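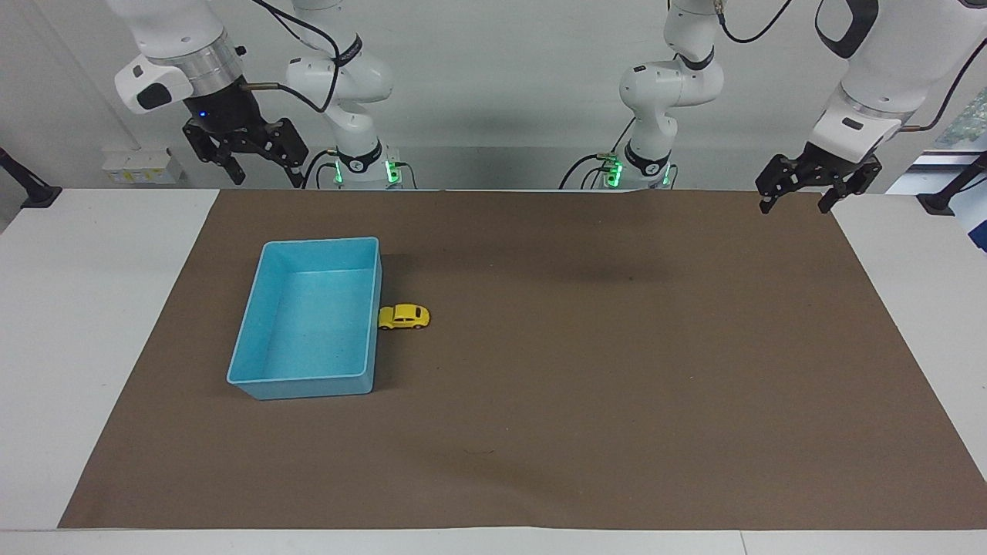 Wed 10 August, by Harvey Paquette

Spent most of today arguing with Ottilie about the reset rule, and I think I lost! Our sheet says "put the objects back," and that's it, so everybody puts them back however they like. She wants a proper start state written down before any run counts: both grippers open and up high, tray empty, nothing else loose on the brown paper. Fine by me. Then we got to the little yellow car. I said nose toward the tray is plenty, and she said okay, but is it allowed to sit that close to the wall of the tray? (Good question. I had no answer.) We went back and forth for ages and ended up writing "a finger's width," which she hates and I kind of love.

The other new rule is hands off the table until both arms have stopped and the person at the keyboard says "clear" out loud. I forgot it three times before lunch. Ottilie kept score, of course.

Still need to ask Folo whether the 8 old runs from February can stay in or have to be redone. Also, bring tape tomorrow.

Last updated: same night, after dinner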